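Category: Equipment > Data Capture > Hand-Held Grippers

Pelard Hand-Held Gripper Pair, with the Cesum Training Method

Updated September 1, 2021

14 shares | 3 comments

We list the Pelard pair because customers keep asking for it, and because as a piece of hardware it does what it should. The method sold alongside it is another matter. Cesum, who developed the method, say that an operator can carry the grippers into an ordinary home, do a chore with them, and come out with recordings good enough to teach a two-armed robot the same chore. That may be so. Their own report doesn't get all the way there, and we think a buyer should read it with us before paying for the bundle.

What you get

The set is two grippers, left and right, each with its own camera and cable, plus a carrying case, spare finger pads and the recording software. The operator holds the tools by the grip and squeezes to close the fingers. No robot is needed while recording. The files go to a training computer afterward, and the computer is not part of the price.

The bundle adds the Cesum method: a written protocol, the training code and a model already trained on their household sorting task. You can buy the grippers without it. Most of our customers should probably start there.

What the report claims

The task is putting soft things into a basket. Toys, cloths, the kind of stuff that ends up on a table and has to be cleared off it. Cesum picked it because soft objects are hard on robots. They sag, they fold, they hide each other, and the same toy never lies the same way two times running. We agree with the choice. A method that only handles blocks and mugs isn't worth much in a house.

Recording was done in 4 homes with 20 objects. After training, the model was run on a robot with two arms and the same fingers. The report says it cleared the table in most trials, and that recordings made by hand worked as well as recordings made by driving the robot directly. That second claim is the one that got attention, and it's the one we have the most trouble with. 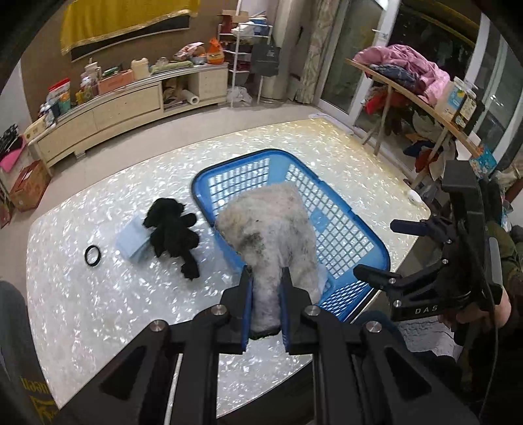 For a start, the comparison was made in one room. The hand-held recordings came from all the homes, but the direct-driving recordings came only from the Cesum lab, and so did every test. If the two kinds of data come out even in the lab, that tells you something about the lab. A fair test would take the robot into a house it had no recordings from and run both models there. The report mentions this in its list of future work, on the last page, in one sentence.

Then there is the matter of what counts as a success. A trial passed if the object was inside the basket at the end. It didn't matter how many times it was dropped, or whether the robot pushed the basket along the table getting there. People who buy a machine to tidy up will care about both. We would like to see drop counts and times. The raw logs must have them, so leaving them out was a decision somebody made.

We also looked for the failures. The report groups them under "grasp" and "other," and "other" is the bigger group. Soft toys with long pile are a known problem for padded fingers, which can grab a tuft of fur and miss the body underneath. Dark, fuzzy objects are a known problem for cameras. Either could be hiding in that second group. Without a breakdown by object, a buyer can't tell whether the method is weak everywhere or very weak on a few things.

A second opinion, sort of

Ichikawa, a lab that builds its own fingers, tried to repeat the result in April. They used the Pelard grippers and the Cesum code but a different arm. Their write-up is short and fairly polite. They got the robot to put cloths in a basket reliably. Plush toys went less well, and they could not get the two-handed part, where one gripper holds the basket while the other loads it, to work often enough to report a number.

Cesum's answer was that Ichikawa's arm has a slower controller and that the timing has to be tuned. Fair enough, and we believe it. But the product page Cesum supplied to us said the method works "with any arm." We have taken that line off.

Vultgate sells a competing rig and has published its own criticism, which you can find easily. Read it knowing who wrote it. Some of it is right (the point about test rooms is the same as ours), and some of it complains about problems their own rig shares.

What we think of the hardware

Much better. The grippers are sturdy, and the fingers close evenly. The pads can be swapped with a small screwdriver. Recording starts when it should. We had 2 complaints. The cable wants to be clipped to the operator's sleeve or it gets into the work, and no clip is supplied. And the tools are bulky for small hands, so let the person who will be using them try a pair before you order.

Battery life isn't a concern, as the set runs off the recording pack. Cesum says the pack lasts up to 2 hours. Ours came close to that with both cameras going, and fell short when we left the preview screen on.

Plan on practice. New operators tend to move their hands the way people do, fast and with a lot of small corrections, and a robot arm can't always follow. The Cesum protocol has a decent section on this. It is the best part of the bundle and we wish they sold it separately.

Who should buy it

Buy the grippers if you have a robot arm, someone who can write training code, and a task of your own. You'll get clean recordings and you can judge the results in your own space.

Hold off on the bundle if you expect the supplied model to work when you plug it in. We have not seen that happen outside the developer's building. We've asked Cesum for results by object and for one test in a new home, and will change this page if they send them.

Customers who bought the bundle from us before this update can return the method license and keep the hardware. Write to the order desk with your order number. Opened finger pads can't be returned.

Filed under: Research Hardware, Manipulation, Reviewed by Staff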